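# About Darance

We're Darance, and we look after ordering for small organisations - village schools, dental practices, garages, two-desk architects, that sort of place.
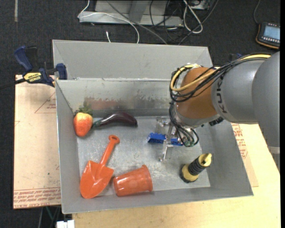
It all began with a frustrating afternoon in May, when Ilse Tiedemann was trying to buy printer paper for the four offices she managed and ended up with four accounts, four passwords and four invoices in four different layouts. She rang her old colleague Rainer Teuber to moan about it, and by the end of the call they had sketched out the first version of what we do now (Rainer still has the envelope!).

The idea is simple enough. You tell us who in your team is allowed to buy what, and up to how much. They order from one list, drawn from all the suppliers you already use, and you get one bill at the end of the month. If something needs a second pair of eyes, it goes to whoever you've picked, and they can say yes from their phone while waiting for the kettle.

We now work with 173 organisations, the smallest of which is a piano tuner and her apprentice. Between them they can choose from 3383 everyday items, and we add more whenever someone asks nicely. Last month it was left-handed scissors, and we were delighted to find good ones.

## Who we are

There are six of us, all in one long room above the post office in Fendmont. Ilse runs the place. Rainer looks after the software and gets very excited about delivery dates. Ingeborg Kasten and Lutz Kettler answer the phones, so if you call, you'll be talking to one of them and they'll probably remember your last order. Elfriede Ackermann handles suppliers, and Halvorsen (first name Nils, but it never stuck) does the accounts.

## What we're working on

Shared deliveries! If three offices on the same street all need something on Thursday, we'd love it to come in one van. We're trying this out in Fendmont first and would really like to hear from anyone nearby who fancies joining in.

Phones are open weekdays from nine until five.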